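# The Best Show in Town Starts at 7 p.m.

If you want suspense, skip the streaming services and go sit in on a Butolach council ethics hearing. I mean it! I spent most of April in the back row, and I've rarely had a better time with a public record in my lap.

The matter at hand is a paving contract. Councilman Lyle Kasprzak voted for it twice and left his stake in Vonix, the winning bidder's landlord, off his disclosure form.

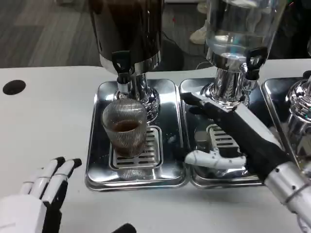

*Drinks dispensers on their drip trays.*

He says the form is confusing. Having read all 29 pages of it, I have some sympathy — but page 2 asks about property in letters you could read from across the street.

The star of the thing is Zulema Fuentealba, the town's part-time ethics officer, who went through 249 filings by hand and cross-checked each one against the county deed books.

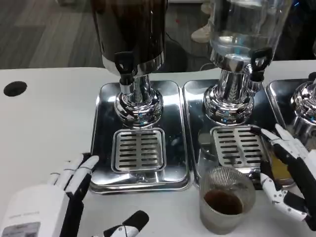

She reads her findings slowly, with the exhibit numbers, and the room leans in. Roughly 100 people came to the last session, and they stayed for the zoning footnotes!

Kasprzak's lawyer wants the case moved to the county board in Sauerland, which meets less often and publishes almost nothing.
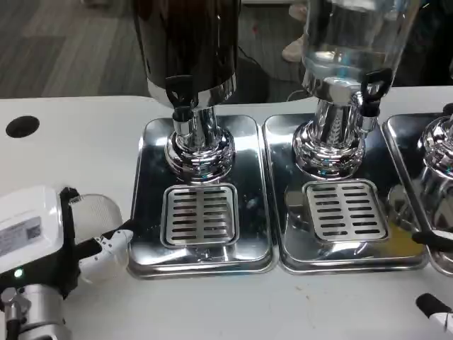 Fuentealba is fighting that, and she has asked for the lease itself to be read into the record. The next hearing is at the Peterero Annex, 7 p.m. again — get there early for a seat near the front.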